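Geltura cuts transfer fee for small currency orders

Travel money firm Geltura has dropped its flat fee on small foreign currency transfers, the company said in a notice to customers dated 27 Jun 2025. Orders of 100 dollars or more will now go through without the charge. Until now, customers had to send at least 900 dollars to avoid it.

The change covers transfers made online and at the counter in the Canurbridge branch. Cash orders picked up in person are priced as before, with the margin built into the rate shown on the day.

Marin Leka, who runs pricing at Geltura, said most complaints over the past year came from people sending small sums to family abroad. "They looked at a good rate, then saw the fee on the last screen," he said. "On a small order it wiped out the difference."
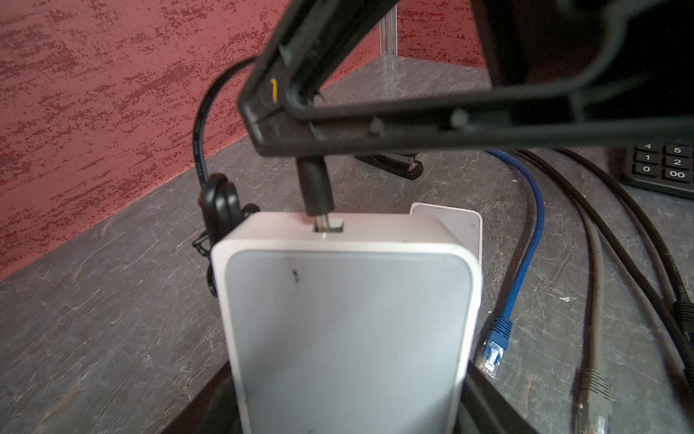
Snežana Begović

The exchange rate itself will carry a slightly wider margin on orders under the old limit. Geltura did not give the size of the margin but said it will be shown next to the mid-market rate before a customer confirms. The rate is held for 2 hours after that - long enough, the firm says, for a bank payment to arrive in most cases. If the money comes in later, the order is priced again and the customer can cancel at no cost.

Rival broker Kadrić made a similar move in February, though only for transfers in euros. Fistberg still charges a fee on every order and said it has no plans to change.

Debashish Thambiah, a money adviser in Canurbridge, said customers should compare the final amount received and pay less attention to the fee. "A transfer with no fee can still cost more if the rate is poor," he said. He suggested getting quotes from two firms within a few minutes of each other, as rates move during the day.

Existing Geltura customers do not need to do anything. Repeat transfers already set up will move to the new pricing the next time they are sent.

We use cookies to improve your visit and to measure traffic. By continuing to browse this site you agree to our use of cookies. Accept Manage settings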